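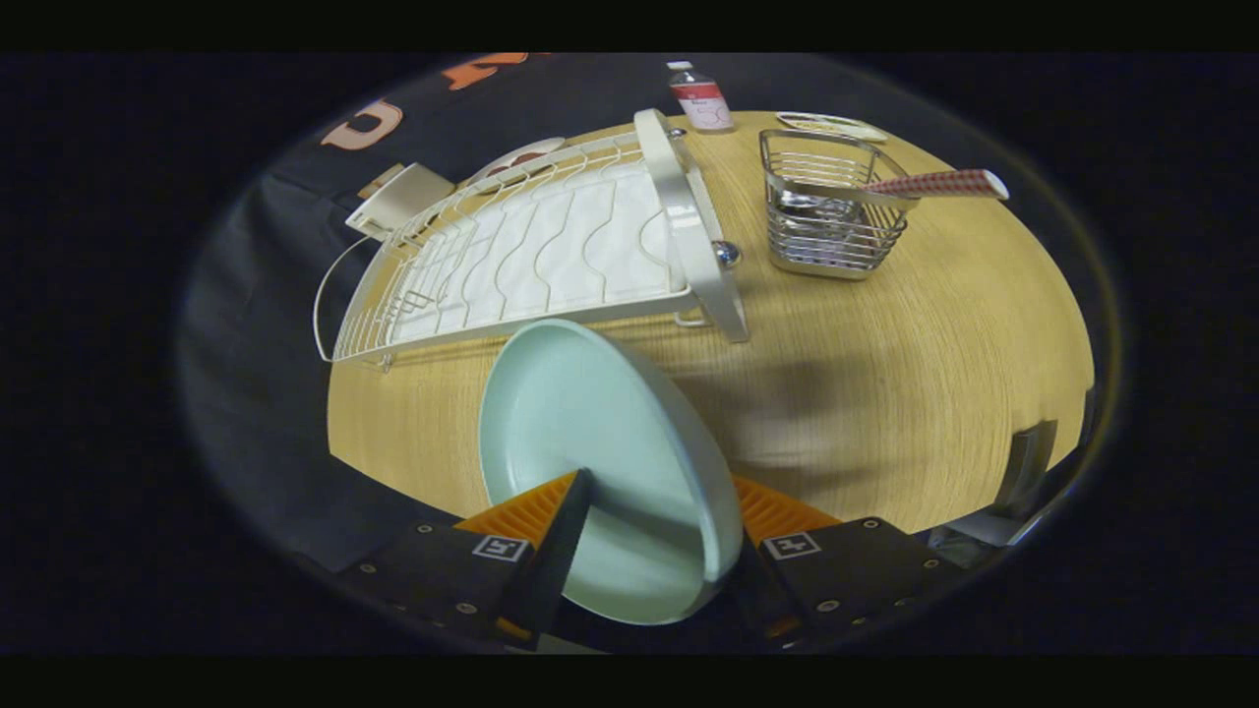
Pale green plate, round wooden table

Re: [harries-owners] Shaft seal and fuel burn on the 40

Meenakshi Chettiar wrote:

> Hello all,
>
> We bought our Harries 40 over the winter and she is now in the water at Wallport. She has the single Bresel 57 hp diesel, original as far as I can tell. Two questions for the owners here.
>
> First, the stuffing box drips when the engine is running and keeps dripping after we shut down, a steady drip that fills a yogurt cup overnight. The yard at Edby quoted me for a dripless seal but they want her hauled again to do it. Is it worth it, or can I repack the old one and live with it?
>
> Second, what speed do people run at? The previous owner said he always kept her at 8 knots and I find the fuel gauge goes down faster than I would like. We plan to take her up the coast in June and I want to know what range to count on.
>
> Also, does anyone have a wiring diagram that shows the second bilge pump? Mine isn't on the one in the manual.
>
> Thanks,
> Meenakshi

Meenakshi,

Welcome to the list. We have had our 40 for nine years, same engine, so I can answer most of this.

On the stuffing box, a few drops a minute with the shaft turning is normal. Dripping at rest is not a disaster but it should stop or nearly stop, and a yogurt cup overnight tells me either the nut is loose or the packing is old. Try the nut first. You need two wrenches, one for the lock nut and one for the big one. Back off the lock nut, turn the big one an eighth of a turn, lock it again and run the engine in gear at the dock for ten minutes with good lines on. Then put your hand on the housing, with the engine stopped and the key in your pocket. Warm is fine. If you can't keep your hand on it, you went too far and need to back it off.

If you run out of thread before the drip slows down, it needs new packing. Measure what comes out before you order, and don't go by the size in the manual. Ours was a size up from what the book says and I know of another boat where it was the other way. Cut the rings on a spare piece of rod and stagger the joints. I have done it afloat, but I would not suggest that for a first try. Wait for the next haul-out.

Look at the hose too. It's the short piece between the stern tube and the box. If it is cracked or soft, or the clamps are rusty, that matters a lot more than the drip, and I would haul for it right away. There should be two clamps on each end.

We went to a dripless seal in year four. I like it, the bilge is dry, but I don't think it changed my life. Ask Edby whether the price includes pulling the coupling. Ours was rusted on and took most of a day to get off, and that was billed as extra. If the boat is coming out in the fall anyway, I would do it then and pay for one haul.

On speed, 8 knots is too fast for that hull with 57 horsepower. She'll do it, but the stern squats and you are pushing water. We run at 6.5 to 7, and dropping that one knot took close to a third off our fuel use. I don't trust the gauge at all. The sender reads low from half a tank down. Fill up, note the engine hours, run for a day and fill again. Do that two or three times and you will have a better number than anyone here can give you, with your own prop and your own bottom.

For the trip up the coast, I would plan to get in with a quarter tank left. The fuel dock at Wallport closes at 5 in June, or it did last year, so call ahead on the radio. Carry spare primary filters as well. An older tank that has sat all winter will let go of a lot of dirt the first time it gets shaken up - we changed two in one afternoon our first season.

I don't have a diagram with the second pump on it. On ours it was added later and goes straight to the house battery through an inline fuse, behind the panel to the left of the companionway steps. The fuse holder was green inside when I found it. Start there, and check that the float switch works by lifting it by hand.

One more thing while you are down there. The raw water strainer lid has an O-ring that is easy to pinch, and when it sucks air the engine runs a little hot at cruising speed. I chased that for a whole month.

Bill
Harries 40, hull 50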